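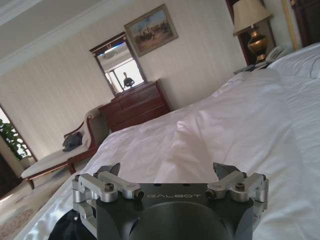 Folding on a hotel bed: how many examples, and which ones do I keep?

Posted by Liudmyla Lytvynenko in Data Collection, Manipulation

Hello everybody. I am collecting demonstrations for a garment folding policy. We have two arms with parallel fingers, a head camera and one camera at each wrist. The operator drives the arms by teleoperation, and every try is saved as one episode with the three video streams and the joint positions.

We work in a hotel room in Clonwood, because the final task should happen on a bed and not on a lab table. We have the room until the end of October. So far I have 400 episodes with one garment, and the policy learned from them is not good. It reaches to the bed nicely, but then it closes the fingers a little above the cloth and continues as if it holds something.

My doubts are these:

Should I collect more of the same, or change the garment and the start position already now?

Do I keep the episodes where the operator missed the first grasp and tried again? At present I delete them, and this is 60 episodes which are not in the number above.

The wrist view changes very much during one episode. When the arm turns, the whole room leans over in the picture, and a large part of it is furniture and wall. Is it better to crop it, or will the model learn by itself to ignore this?

I read the older threads but most of them are about a table and small towels. Thank you in advance. 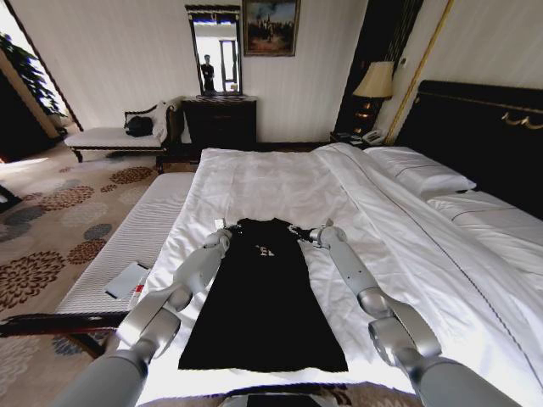
Halfdan Ravn

The start position is the first thing I would change, before the garment. If your operators put the clothing in the same place before each episode, the policy can learn a path through the air and almost not look at the cloth. Your problem with the fingers closing too high sounds exactly like this. When the garment lies straight down the middle of the duvet and each gripper goes to one upper edge, you have a very clean episode, and you need such episodes, but they should be maybe one third of the set. Move the garment toward the pillows, turn it to one side, let one sleeve or corner be under the rest. Black on white is also the easiest contrast you can get. Add a white shirt early – it will be painful, but then you will see if the model really finds the edge.

A bed has one more difficulty compared with a table. The surface is soft, and the height is different after each person leans on it or pulls the duvet. We had the same in the Nilstead project, where the first policy was good in the morning and bad after lunch. Do not make the bed perfect between episodes. Pull the duvet a bit, press it with your hand, leave some folds in it, and then record.

About the failed grasps: please do not delete them. An episode where the operator misses, opens the fingers, goes lower and takes the cloth is the most useful thing you have for your present problem. Only cut out the parts where the operator stops and waits, or talks with somebody. I would delete an episode only if the garment fell on the floor or if a stream has missing images.

For the wrist view, I would not crop at first. The fingertips and the cloth between them must stay visible during the whole approach, and a tight crop loses the cloth quickly when the arm turns. Try random changes of color and brightness in training, and a small random shift. The leaning room is not a problem for the model, it is only unpleasant for us to watch.

Tyson Leclerc

just collect more. 400 is nothing, we had 3083 before ours did anything useful. different robot though and it was socks

Han-gyeol Song

I agree with Halfdan about the failed grasps, but I want to add one caution. If you have several operators, write the name of the operator in each episode. Our people in the Cloleck group had different habits: one took the cloth first with the left arm and then with the right, another one always with both at the same time. The policy mixed the two and stopped in between with one arm in the air. We made a short rule for the order of the arms, recorded again, and it became much better with a smaller set.

Also check the time stamps between the head camera and the wrist cameras. If the wrist image is late, the policy sees the fingers higher than they are, or lower, depending on the direction of movement. This can look like your mistake too. To check it, let the arm move up and down quickly a few times and compare the streams image by image. I would do this before you record anything more in the hotel.

For the background, think of the mirror. If a person walks in the room, the head camera can get this person in the mirror, and he is there in some episodes and not in others. In our case we asked people to stand always behind the robot, and later we covered the glass for half of the episodes.

Liudmyla Lytvynenko

Thank you, this helps a lot. I checked the time stamps first and the left wrist stream was late by two images, so this is one part of the problem. We have two operators and yes, they do it differently. I will write the rule for them tonight. The deleted episodes are still on the backup disk, I will put them back with a label and train again before I change the garment.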